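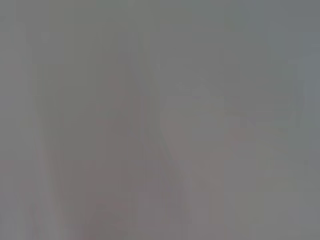
Liaison Wadby-Pelluvgate : Bassey revoit ses horaires et met fin aux billets papier

6 mars 2022

La compagnie Bassey, qui exploite le bac entre Wadby et Pelluvgate, appliquera une nouvelle grille horaire à partir de mai. Le nombre de traversées quotidiennes passera de 20 à 17 en semaine et restera fixé à 16 le samedi et le dimanche. Les billets papier ne seront plus vendus à bord. Les voyageurs devront acheter leur titre de transport aux guichets des deux embarcadères, auprès des commerces partenaires ou dans l'application Vudent.

Les trois départs supprimés sont ceux du milieu de matinée, du début d'après-midi et le dernier du soir. Selon la compagnie, ce sont les moins fréquentés de la journée, surtout hors de la saison touristique. Les traversées du matin destinées aux salariés et aux élèves sont maintenues, avec un léger décalage pour deux d'entre elles afin de laisser le temps de rejoindre l'autocar qui part de la place du Marché, à Pelluvgate.

« Nous avons gardé tout ce qui sert à aller travailler ou à aller en cours », indique Ulla Åberg, directrice de l'exploitation chez Bassey. Elle rappelle que le bateau principal doit subir une révision complète des moteurs et que l'unité de remplacement, plus lente, ne permettait plus de tenir la grille actuelle. Les retards se sont accumulés tout l'hiver sur cette ligne, en particulier en fin d'après-midi, lorsque l'embarquement des voitures prend plus de temps que prévu.

La suppression du dernier départ du soir est la mesure qui suscite le plus de réactions du côté de Wadby. Plusieurs restaurateurs du port emploient du personnel qui habite sur l'autre rive et qui rentrait jusqu'ici par ce bateau. La route, par le pont situé en amont, impose un long détour, et aucun autocar n'y circule après le dîner. Cristian Quintero, qui tient une brasserie sur le quai et préside l'association des commerçants, a demandé par courrier le maintien de cette rotation au moins pendant l'été. « Deux de mes cuisiniers n'ont pas de voiture. Je peux les laisser partir plus tôt en mars, mais pas au mois d'août », explique-t-il.

Bassey n'exclut pas de rétablir ce départ les veilles de jours fériés et pendant les vacances scolaires. La décision dépendra des réservations enregistrées au cours des premières semaines. Une réunion publique doit se tenir dans la salle municipale de Wadby avant l'entrée en vigueur des nouveaux horaires. La date n'en est pas encore arrêtée.

Nouvelles modalités d'achat

Le changement de billetterie concerne tous les passagers, avec ou sans véhicule. Les carnets déjà achetés resteront valables jusqu'à leur épuisement, à condition d'être présentés au contrôle avant l'embarquement. Les abonnements annuels en cours ne sont pas modifiés. Leurs titulaires recevront une carte sans contact par courrier, à l'adresse indiquée lors de la souscription. Ceux qui ont déménagé entre-temps sont invités à se signaler au guichet de Pelluvgate.

Les tarifs n'augmentent pas pour les piétons et les cyclistes. Pour les voitures, la compagnie introduit une distinction entre les heures de pointe et le reste de la journée. Le prix aux heures de pointe sera celui d'aujourd'hui, et une réduction s'appliquera aux autres départs. Les remorques et les camping-cars continueront d'être facturés selon leur longueur. La gratuité pour les enfants de moins de six ans est conservée.

L'application Vudent, déjà utilisée sur le réseau d'autocars du secteur, permettra de réserver une place de voiture jusqu'au moment de l'ouverture de la barrière. Elle affichera aussi les retards et les annulations, que la compagnie communiquait auparavant par affichage et sur un répondeur téléphonique. Le répondeur restera en service. Plusieurs usagers âgés s'étaient inquiétés de sa disparition lors de la dernière enquête de satisfaction.

Pour les personnes qui n'utilisent pas de téléphone portable, les guichets ouvriront une demi-heure avant le premier départ et fermeront après le dernier. Le bureau de tabac de la rue du Bac, à Wadby, et la maison de la presse de Pelluvgate vendront également des billets à l'unité. Les paiements en espèces y seront acceptés, de même qu'aux guichets.

Travaux à l'embarcadère

En parallèle, la rampe d'accès côté Pelluvgate sera refaite. Le revêtement actuel s'est dégradé et plusieurs cyclistes s'étaient plaints de l'état du raccord entre la rampe et le quai. Les travaux auront lieu de nuit, une fois le service terminé, et ne devraient pas interrompre les traversées. Le stationnement sera interdit sur la partie basse du parking pendant toute la durée du chantier. Les abonnés qui y disposent d'un emplacement réservé seront provisoirement accueillis derrière la capitainerie.

La salle d'attente de Wadby bénéficiera d'un nouveau chauffage et d'une porte automatique, demandée de longue date par les usagers en fauteuil roulant. Elle restera ouverte pendant l'intervention, à l'exception d'une journée qui sera annoncée sur place. Les toilettes publiques voisines, qui relèvent de la commune, ne sont pas comprises dans ce programme.

Les nouveaux horaires peuvent être retirés aux deux guichets et dans les mairies. Ils seront aussi distribués à bord pendant le mois précédant le changement. Les remarques sur la grille peuvent être déposées par écrit à l'embarcadère de Wadby ou adressées directement au service clientèle de Bassey, qui s'engage à répondre sous deux semaines.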